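March, 16:00 – cable sorting, wood-top table

Moved the Melteo leads out of the drawer and started sorting by length. Cutoff is 200 cm; anything longer goes on the wall hooks at Bendurden.
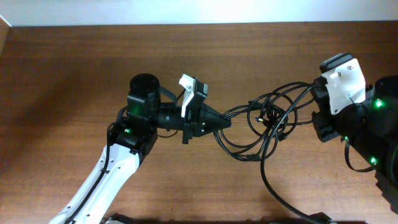 *1 min read*

Black cables still in a tangle on the tabletop. Worked from the outer loops inward, no pulling on connectors. Coiled at 16 cm diameter, 2 ties per coil. Label stock is down to 69, reorder from Susska.

Brijesh Kanaujia wants the short ones kept separate for the Vishwakarma bench – use the gray bin. Continuity check not started.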